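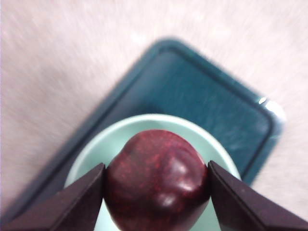
What is a Trernilcombe? An old cider and cooking apple, dark red, sharp, keeps untill May if stored cool.

Thu 5 December
By Viorica Ghiță

First recorded 1591. Village orchard, same name. Almost 3000 trees at the peak, now 105. Crossed later with Clomivska, poor results, scab mostly. Fruit picked late, stored in straw.
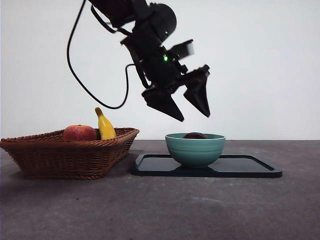 Volodymyr Savchuk disputes the date, says the 1591 entry means a pear and the apple came later. Parish roll unclear. Grafts still sold, 10 a year at most, waiting list long.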